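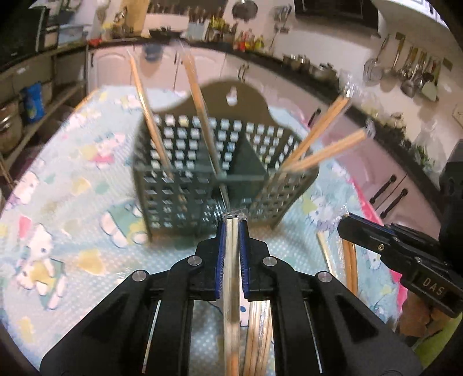 Sorting chopsticks into a caddy: what I learned from 2629 demonstrations

Project report, robot learning lab course, Bjarnason track

1. What I was trying to do

My question was pretty small. If you teach a robot policy to put thin sticks into a utensil caddy, does it matter whether the person giving the demonstrations always grabs the stick the same way? Everybody in my section assumed consistent grabs would win. I assumed it too, and I wrote that in my proposal back in September, so please be kind when you get to section 4.

I picked sticks because they are annoying! A mug is forgiving. A chopstick rolls, it tips in the fingers, and if you're off by a little at the top you're off by a lot at the bottom. The caddy has a divider too, so the policy has to choose a compartment and then actually hit it.

2. Setup

All the data came from hand-held grippers, with a camera riding on the gripper itself. I did everything on a kitchen table with the patterned tablecloth left on. My first pilot was on a plain gray lab bench in the Cilville building, and the policy I got from it fell apart the moment I moved it anywhere with color in the background (pots, bottles, cartoon cats, all of it). So the kitchen stayed, mess and all.

I kept bundles of sticks lying flat on the table next to the caddy and pulled from those. Some sticks got a bit of clear tape at one end. Bare wood slid in the finger pads more than I liked, and I wanted to see if the tape changed anything when a stick got pinched at that end. (Short version: I never collected enough taped sticks to say. Moving on.)

3. Collecting

I ended up with 2629 usable demonstrations in 2 groups. In the fixed group I always pinched the stick near the middle, brought it upright, and lowered it straight down. In the loose group I grabbed wherever my hand landed and fixed the angle on the way over. Both groups used the same table and the same caddy, and I swapped between them during each session so that the evening light wouldn't end up all in one group.

The first batch had to go in the trash. I was tilting my wrist to see past the jaws, which meant the camera lost the caddy for the last part of nearly every insertion. Once I stopped doing that the clips looked much better, though my shoulder did not thank me.

Training used the course's standard imitation setup, which we all call Budodholm after the shared folder it lives in. I trained 3 seeds per group and changed nothing between groups except the data.

4. Results

Each trained policy got 50 trials on the arm. A trial counted as a success if the stick was standing in a compartment when the jaws opened and was still there after the arm backed off.

The loose group won. It won on all 3 seeds, and I reran the fixed policies because I was sure I had mixed up the checkpoints. I hadn't.

Watching the videos, I think I get why. The fixed policies look beautiful right up until a stick sits a bit crooked in the pads, and then they keep lowering it straight down onto the rim as if everything were fine. The loose ones wobble around over the caddy, swing the bottom end back over the opening, and try again. They had seen me do that constantly.

5. Problems and what I'd change

The loose clips run longer, so that group has more frames even with the demos balanced. I should have matched on frames as well. It's my biggest worry about the result, and I'd fix it before anything else.

I also only used one caddy. The Clirnby group down the hall has a round holder with no divider, and I'd love to try the same policies on it without retraining. My bet is the loose ones do okay and the fixed ones hit the rim again, but my last bet was wrong, so take it with some salt.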